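# Kamel two-arm rail cell: what's on it and how I look after it
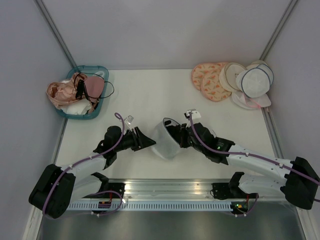

*The Kamel cell with both arms on the rail, laundry bag in the right gripper.*

Hi, Wanda Ambrose here! I run the Kamel at Dovatside, and I get asked for the setup often enough that I finally gave it a page. It's two white arms on one aluminum rail, and our job for it is putting delicates into mesh bags (fiddlier than it sounds, those straps catch on everything).

**The rail.** Each arm sits over a black bracket. I check the bracket bolts every Friday before the first run, with the power off and the arms propped on foam blocks. If a bolt turns at all, I take it out, clean it and put it back with fresh thread locker. Please don't just lean on it with the wrench, I've stripped one that way and it was a miserable afternoon.

**Cables.** We run purple cable up both arms, held with little white clips, because I like being able to spot it quickly against the links. Leave slack at every joint! My routine is to move the arm slowly through its whole reach by hand and watch each clip. A clip that tugs gets moved up the link a little. The spare loops hang by the brackets on the front of the rail, and I keep them well away from the small boards down there.

**Boards.** Dry brush only, no spray cleaner. If an arm drops out halfway through a job, I reseat the red wires at its board first and then restart. That has fixed most of my dropouts so far.

**Grippers.** Wipe the black fingers with a damp lint-free cloth. A rough spot will snag mesh or satin, so run a scrap of old stocking over them, and swap the finger if it catches. Worn fingers are Larneo part 474, and I keep 6 in the drawer.

**Table.** Basket goes back left, bags back right, and the middle stays clear so the arms have room to meet.

Spares come from Driston. The cable clip pack is number 139, and orders usually take nine days, longer in October when they do their stock count. If you need the rail drawings, email me and I'll dig them out.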